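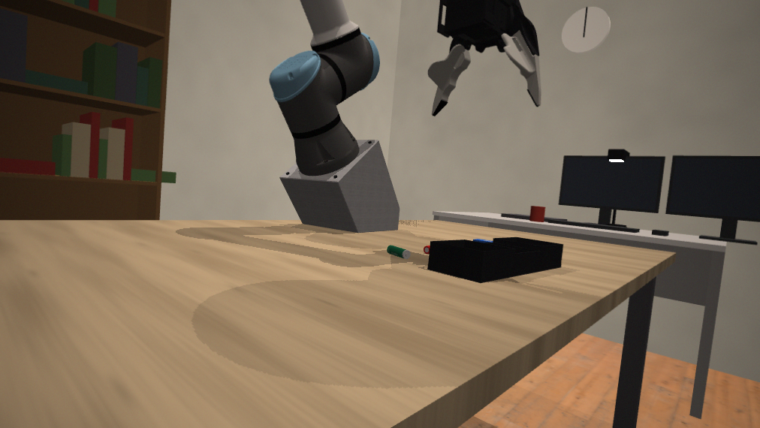 Does the choice of arm controller change how well a parallel gripper picks up small cylinders? For the two controllers tested here, it changed the success rate only slightly, but it had a clear effect on how the failures were spread.

4.2 Controller comparison

We compared the Javemine joint-space controller with the Plutik Cartesian controller in simulation. The arm, gripper model and object set were the same for both. Each controller ran 862 pick-and-place episodes with matching random seeds, so that every start layout was seen once by each. The task was to move small battery-like cylinders from the tabletop into an open tray (Figure 2). 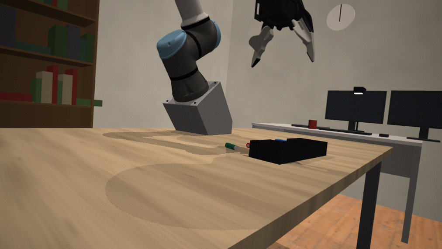 Figure 2. Simulated test cell, with the arm on its angled pedestal and the black tray on the right half of the table.

Javemine completed 700 episodes and Plutik 689. The gap is small, and we do not treat it as evidence that either controller is better overall. Most Javemine failures came during the final descent, when the fingertips touched the tabletop before closing. Plutik failed more often near the tray — mainly on layouts where a cylinder lay against the outer wall and one finger had no room to pass.

Finger opening was fixed before descent in both conditions. Wendell Boateng repeated the wall-contact layouts with a narrower opening, which removed part of the Plutik failures but made the grasp more sensitive to errors in object pose.
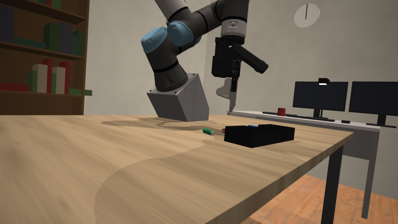
Contact settings were taken from the Nestia gripper model without change. Friction at the fingertips was held constant, and no noise was added to the joint readings. Episodes that ended in a solver error were restarted from the same seed and counted once. The effect of wrist angle at approach is treated separately in Section 4.3.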